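Unit 5. Wood and Moisture: Notes for Tabletop Construction

5.1 Bound and free water
Water in wood is held in two ways. Free water fills the cell cavities. Bound water sits in the cell walls. The point at which the cavities are empty and the walls are still full is the fiber saturation point. Dimensions change only below it.

5.2 Direction of movement
Shrinkage along the grain is small enough to ignore in furniture. Across the grain it depends on the cut: tangential movement is commonly close to twice the radial. A flat-sawn top therefore moves more across its width than a quarter-sawn one of the same species.

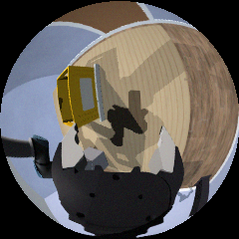

5.3 Estimating the change
Multiply the width by the change in moisture content and by the coefficient for the species and cut. Keep the units consistent. For the Pirna problem, use a width of 360 mm and a change of 2 percentage points. Coefficients are in Table 5-B -- do not use the green-to-dry values from Unit 4. 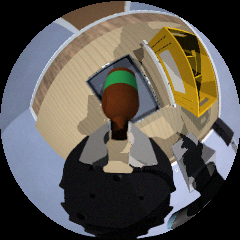 5.4 Fastening
A solid top must be free to move on its base. Slotted screw holes, buttons and figure-eight clips are all acceptable. Glue across the full width of a rail is not. Breadboard ends are pinned at the center, with the outer pin holes elongated.

5.5 Finish
A film finish slows the exchange of moisture but does not stop it. Coat both faces equally. A top sealed on one face only tends to cup. 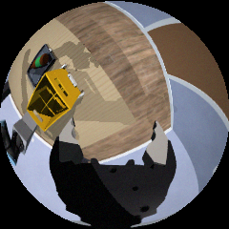 Reading: Bunnag handout, p. 77. Problems 5-1 to 5-6 are due before the December review. Show all conversions.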